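Leave the door open

There are two kinds of household: those that shut the washing machine door when the load comes out, and those that leave it hanging open for people to bark their shins on. I was raised in the first and married into the second, and I would like to put in a word for the shin-barkers.

My mother closed everything. Doors, lids, drawers, discussions. A machine with its door open was, to her, a machine halfway through being repaired, and visitors might draw conclusions. Her towels smelt faintly of pond for 20 years and she blamed the water board.

Our present machine came from Gallegos, the shop by the station that also cuts keys, and its manual runs to 76 pages in several languages. Page 50 says to leave the door ajar between washes. It says so in a grey box of its own, after a long passage on programmes I have never used and a short one on removing coins. I suspect I am the only person on our street to have reached page 50, and I only got there because the broadband was down. 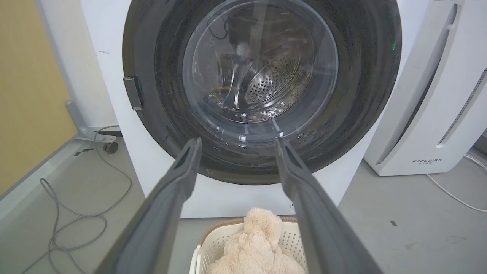
The trouble is that fitted kitchens were designed by my mother. Everything in the Brevunura brochure is closed, flush and handleless, and the laundry lives behind a panel pretending to be a cupboard. You are invited to pay handsomely for a room in which no washing has ever taken place. Then, once the seal has gone black and the sports kit comes out worse than it went in, you are invited to buy a sachet of something lemony to put it right.

I did buy the sachets, for a while. Gisar, the expensive ones. They smelt of lemon and pond.

What the drum wants is air and a wipe round the rubber with an old flannel, neither of which can be sold to me in a box. I grant that an open door is ugly and that it narrows the kitchen to the width of one patient adult. Households with toddlers or cats have good reason to keep theirs shut and should carry on. The rest of us are mostly being tidy for guests — and ours, when they come, stay in the front room and complain about the parking.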